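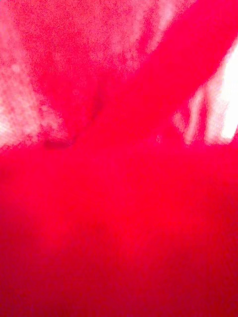
17 December 2019

Red day. Everything else was put back in the cupboard by mid-morning, so this entry is about red and how much of it a person can look at before lunch.

Where we'd got to: Zunham want the winter cloth matched to the swatch they sent in May, which has lived since then in the top drawer under the good scissors. They are calling the shade Pilkington, after the mill or the dog, accounts differ. I have been calling it red. Evie calls it "that pinky one" when the lamp is on and "the dark one" when it's off, and I have come round to thinking hers is the most useful description on file.

First job was the lamp. Under the bench lamp the Pilkington goes bright and slightly pink. By the window it sits down into something nearer crimson. Fold it and you get a darker line along the underside of the fold, and your eye goes straight there and decides the whole cloth is darker than it is. I lost most of an hour to this. Veronika came past, looked at my two piles (match, no match), turned one piece a quarter turn, and moved it to the other pile without a word. She then moved it back. So that's the state of the science.

Procedure from now on, please, all of you:

Lay the piece flat. Flat means flat, no ridge across the middle, no corner tucked under itself.
Look at it by the window before eleven. After eleven the sun gets round to the brick opposite and everything in the room turns faintly orange, including Evie.
Look at something grey in between. The filing cabinet will do.
Write down what you think before you ask anybody else.

The last one is aimed at me. I asked Veronika what she thought of batch 4 before I'd written anything, she said "warm", and I have been unable to see it as anything but warm ever since. Batch 4 may be perfectly fine. I am no longer a reliable witness. Somebody who wasn't in the room should do it again.

Dye notes. Weighed out for the next dip at 46 grams, which is what the Stakthorpe recipe gives, scaled down. The recipe is in the blue folder with the tea ring on it. There is a second Stakthorpe recipe in the same folder with the same title and a different salt figure, and a pencilled question mark beside it in what looks like my handwriting. I have no memory of the question. Used the first one, as before, and put a paperclip on it.

The big pot is wanted back by the Zolham lot after the holiday, so anything that needs a full dip should go in this week. The small pot will take a sample, but it gives a streaky result at the folds if you don't keep it moving, and keeping it moving for 100 minutes is a good way to find out what you really think of your colleagues. Evie and I took turns. We are still speaking.

Rinsing: still getting pink in the water on the fifth rinse. Carried on to seven and stopped when my hands went numb. The sink now has a rosy line round it at water level. Have tried bicarb. Have tried the green scourer. Will try not looking at it.

Cost, for Veronika, who asked: the red is at £1,072 so far for the year, cloth and dye together, without anybody's time. I added it up twice hoping it would come out differently. A fair bit of that is the spring batch that went brown, and I'd be grateful if we could all go on calling that one "the trial".

Things I'd change. The swatch ought to be mounted on card. It's been handled so much that one corner is paler than the rest, and I caught myself matching to the corner. I've cut a fresh piece from the inside edge, where it's had less light, and pinned it inside the cupboard door. Don't take it down to compare. Carry your piece to the cupboard, then shut the door after you.

Also the label on the shelf says RED (OTHER). I don't know what the original RED was or where it's kept.

Left to do: batch 4 again with fresh eyes, hem the two test lengths, ring Zunham about whether they mind a slight difference between face and back. Ask them in a cheerful voice. Evie has offered to ring, as hers is better.

Gloves are on order. Mine have a hole in the left thumb, hence the thumb.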